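Kitchen waste collections in Gravulach

Food waste rounds start on Tue 24 September and will cover 3000 homes. Siriporn Jaidee at the depot is sending out the route cards now. Put your caddy out by 7am, with the lid locked.
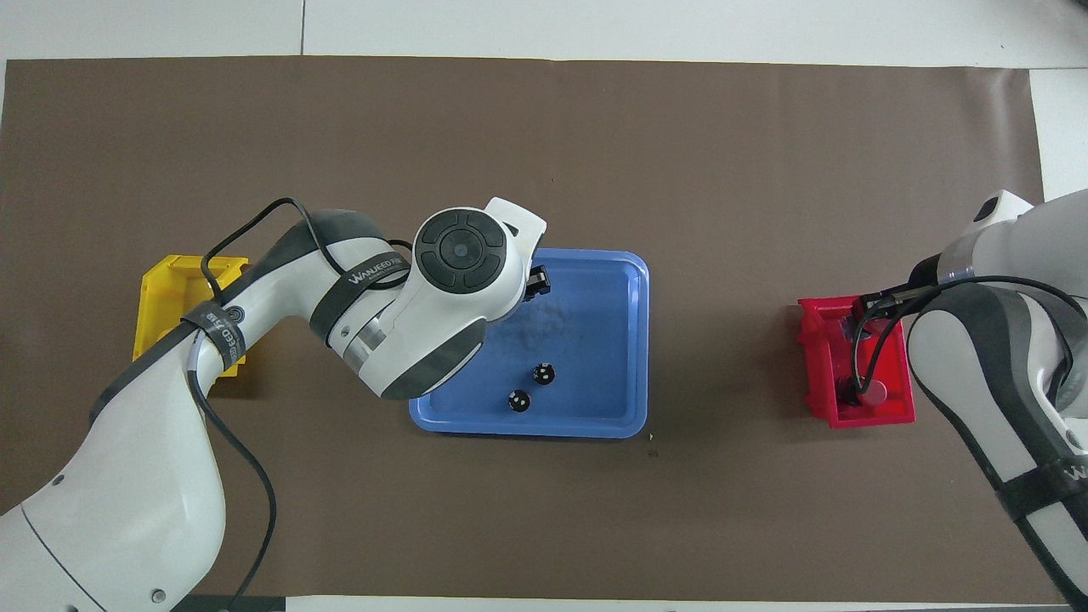

Can I use ordinary carrier bags as liners?
Please use newspaper or the paper liners sold at the Pokano shop, in packs of 3.

Flats above the shops on Rostami Road will join in January. Missed collections should be reported to Mirsad Kovačević on extension 1045.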